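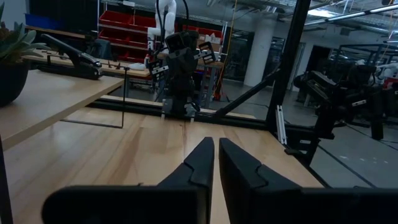
The Kukgate hand controller costs 838 dollars and comes in a box that could hold a microwave. Inside there's a grip, a trigger, a foot pedal and a booklet by someone who has never been confused in their life. You move the grip, the arm moves, and the software saves the whole performance so the robot can learn from it, including the part where you sneezed. The wrist view is what you'll steer by, and it takes getting used to: two big black fingers with notched tips, a lot of blond tabletop, and across the table another arm pointing its own gripper down like it's waiting for you to go first. I spent my first morning steering toward the gap between the fingers and closing on air.

Setup took an afternoon. Pairing failed until Zubaida Chaudhry suggested plugging the pedal in before the grip, a step the booklet saves for page 31.

Once it runs, it's good. The trigger has real travel, so you can close gently, and the lag never bothered me. Wrist rotation is another story. Past a quarter turn your elbow ends up near your ear, and the demo you record looks like a robot with a grudge. Ryan Haslam still prefers grabbing the arm and pushing it through the motion by hand — slower, but his shoulder works.

Storage holds up to 3000 demos. I have kept 12.

Four stars. The pedal squeaks, and the replacement is sold separately.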